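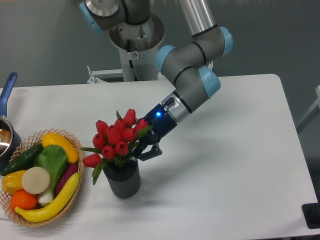
Friday, January 15, 2021

Okay, tulips. I keep reading that a penny in the water keeps them standing up straight. I have my doubts, and I have more than one penny, so let's talk about it.

---

The pitch goes like this: copper kills whatever grows in the water, so the stems last. Fine. But a penny made after 1982 is mostly zinc with a thin copper skin. How much copper is coming off that thing in a week? I'd like to see a number. I have never once seen a number.

---

Muthoni Swai swears by it. I asked if she'd ever put out 2 vases, one with and one without. She said why would she do that, it works.

---

So I did it in October with supermarket tulips. Same bucket, same sill, same tap water, a penny in one vase. Both bunches flopped on the same afternoon. One try proves very little, I know. It's still one more try than most of the blogs have done.

---

Next: the pinhole under the bloom. You stick a pin through the stem and it "lets the air out." What air? Troels Lauritsen worked a flower counter for years and he says he did it when customers were watching.

---

Also tulips keep growing after they're cut. They stretch and lean toward the window. People see that and think the flowers are dying, then add sugar, aspirin, vodka, lemon soda. The tulip was going to lean anyway.

---

What I do believe in: a fresh cut at the bottom, cold water, not much of it, changed often. Keep them away from the radiator. Dull advice and no one will share it.

---

And the vase. I'll take a short dark one over tall clear glass any day. You don't have to look at the stems, and if they want to spread out, let them. The Stellier "tulip trainer" costs $31 and as far as I can tell it's a tube.

---

Fruit bowl people, I hear you. Yes, ripe fruit gives off ethylene. Yes, that can age some cut flowers. Fake fruit gives off nothing, so put the basket wherever you like.

---

Akinyi Were is asking about daffodils in the same vase. That one I do buy, the sap is bad for tulips. Give the daffodils their own water overnight first.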